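Pilot participants wanted: Stekis desktop messaging client

Cadora is looking for people to take part in the closed pilot of Stekis, our new messaging and calling client for office desktops. The pilot opens to a first group this winter and is meant for people who already use chat, voice and screen sharing as part of their daily work. You do not need to be a developer or an IT administrator, though we have places for both.

What the pilot covers

Stekis replaces the separate chat and softphone programs that many of our customers have been running side by side. It signs in to either a hosted account or a server on your own network. The December build added presence, one-to-one chat, group rooms and voice calls. Video and calendar lookup are in the pilot build but are not finished, and we expect most of the bug reports to be in those two areas.

At Sutherland, our hosting partner, 2,737 accounts were moved to the new chat service before the desktop client was ready. Those users have been working through a browser. We now need to know how the installed client behaves on ordinary office machines, behind ordinary office firewalls, with all the other software that people keep open during the day.

Who can apply

We have 200 places. You should:

Work at a desk at least four days a week, at an office or from home
Use a Windows or Mac computer on which you are allowed to install software
Have a headset, or a microphone and speakers that work
Be willing to use Stekis as your main chat program during the pilot
Read and write English well enough to fill in short reports

Teams may apply together. A team application should name one contact person and list the operating system each member uses. Administrators who want to test the on-premise server need a spare machine or a virtual one — please don't plan to run it on a server that other people depend on.

What we ask of you

The pilot runs for 10 weeks. Each week you fill in a short form on what worked, what failed and what you stopped using. There are also 2 remote interviews, one near the start and one in the final week. Crash reports are sent automatically. Message text and call audio are not included in them, and you can read each report before it leaves your computer.

What you receive

Participants who complete the pilot get a one-year license for themselves. Teams get a license for every member who took part. There is no cash payment. Support during the pilot is by email on working days, and we answer in the order that messages come in.
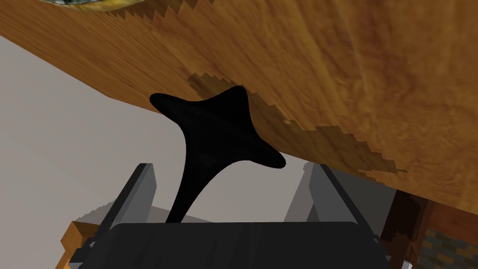
Can I keep my current chat program installed during the pilot?
Keep it installed if you like, but turn off its automatic start so that the two programs don't compete for the microphone.

How to apply

Fill in the form on the Nullulari sign-up page, which handles registration for all our test programs. Choose "Stekis desktop" from the list and state whether you want a hosted account or your own server. Applications close when all places are filled. We write to everyone who applies, including those we can't take this time — their names stay on the list for the next round unless they ask us to remove them.

Posted 2019-01-25 by the Cadora client software team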